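Brendine household handling project
Progress report to the Flirkora fund, second period
28/10/2018

Thank you, first of all, for your patience over the summer. I know the last report was on the thin side, and I promised in June that the next one would have rather more to say for itself. I am glad to tell you that it does, and I hope you will forgive me if I go on a bit, as it has been a busy and on the whole a very happy few months.

You will remember that the grant covers the gathering of examples, by which we mean short recordings of a person guiding the arm through a small everyday job from start to finish. The learning system (we call it Joo, and the name has stuck) then has to find its own way of doing the same job when the things on the table are not quite where they were. Our target for the whole project is 2000 usable examples. As of this report we have 1333 on the disk, checked and labelled. When I last wrote we had 830, so you can see that the pace has picked up nicely, and I would like to spend a little while on how that came about and what we have learned along the way.

The biggest change was moving out of the workshop and into ordinary rooms. Our first batch was gathered on a plain grey bench under two strip lights, and it was lovely to work with, tidy and even from morning to night. Joo did very well on it. Then we carried the arm over to the Skirik house, put it beside a real table with real clutter, and it reached for shadows and shut its fingers on thin air. It was a dispiriting afternoon, I don't mind saying, but a useful one, and from the following week we stopped recording at the bench altogether except for checks after repairs. 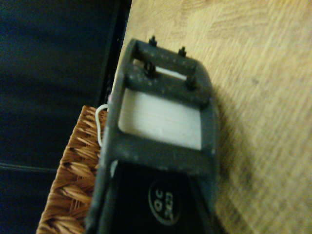
Lighting has taken up more of our time than anything else this period, and I would like to explain why we no longer try to correct it. In the early sessions at the house we drew the curtains and put up a lamp on a stand, so that every recording would match the one before. It cost us a good part of each morning, and the examples we got were only a slightly homelier version of the bench. Now we record with whatever light the room happens to give us. The wrist camera is the one Joo leans on most in the last stretch of a reach, and its view can be quite hard going: bright warm wood on one side, navy cloth sunk in deep shadow on the other, and between them a dark grey plastic thing whose white insert catches the light while the glossy black part below it shows only a faint sheen along one edge. A system that has only met even lighting tends to take the white patch for an object in its own right, or to lose the black part altogether. We have asked our labellers to mark the outline of the whole object in cases like this, insert and all, and to mark the soft shadow on the table separately. It is slower work, and I have allowed for it in the plan below.

Cables deserve a paragraph to themselves. They were hardly mentioned in our original proposal, which I now think was an oversight on my part. Homes are full of them, and they loop out from behind things in the most inconvenient way. We had been tidying them before pressing record, quite without thinking about it, as one does when company is coming. We have stopped doing that too. The rule for the people guiding the arm is that they may move a cable with the gripper if they would naturally do so, and otherwise they should work round it, but they may not reach in by hand. If a hand goes in, the recording is marked and set aside. The same rule covers baskets and cloths and anything else that happens to be close by.

On the subject of recordings set aside, I should be open about the ones we lost. A fault in the clock on the wrist camera meant that its pictures drifted out of step with the movements of the arm, only by a little, but enough that the gripper seemed to close before it arrived. We found it when one of the labellers complained that she was getting a headache. We have put in a check at the start of each session (the arm taps the table once, and the tap has to land at the same moment in both records), and there has been no repeat. None of the affected recordings are in the total I gave you above.

We have also settled on a sensible length of session. People guide the arm beautifully to begin with and then become brisk and a bit careless, and Joo learns the carelessness along with everything else! After trying longer and shorter turns we now swap over every 30 minutes, with tea in between, and the quality at the end of the day is far closer to the quality at the start. The guides like it better as well. Several of them have asked to carry on into the new year, and I would very much like to keep them, as a practised hand is worth a great deal in this sort of work.

As to how Joo is getting on, I would rather be cautious. With the newer examples included it is clearly better at coming in towards dark objects on pale tables, and it no longer wanders off after shadows as it used to. It is still poor with things that have small upright parts, where it tends to come down on top of them, and we plan to gather more approaches from the side. I will send proper test results with the next report, once we have tried it in a room it has not met before.

Spending is in line with the budget apart from labelling, which has run over for the reasons I have given. Travel has come in under, the Skirik house being so close, and with your agreement I should like to move the difference across. No further money is needed.

For the coming period we intend to finish the remaining examples, to add a second house if one can be found, and to write up the labelling guide so that it can be shared with the other groups you support. You would be most welcome to come and see a session for yourselves. Mornings are best, and there is a decent place to park at the end of the lane.

With warm thanks from all of us at Brendine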